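Carkel Records – Demo Submissions: Frequently Asked Questions

Does the label accept unsolicited demos?
Yes. Submissions are open until 7/25/19. Artists may send up to four songs, with a total running time of no more than 40 minutes.

Are cover versions accepted?
No. All songs must be original work by the submitting artist. 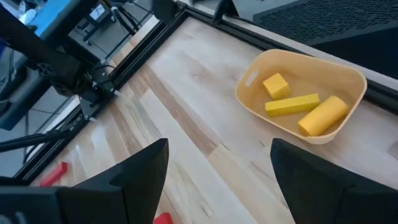

Yellow blocks in a bin on a wooden tabletop.

Who reviews submissions?
Orvokki Miettinen and the Stusbridge office listen to every entry. Replies are sent by email only.

What does the label offer?
Selected artists record one single at the Prasby studio – travel is not included. Each single is pressed in an edition of 397 copies.

Will demos be returned?
No. Discs and tapes cannot be mailed back.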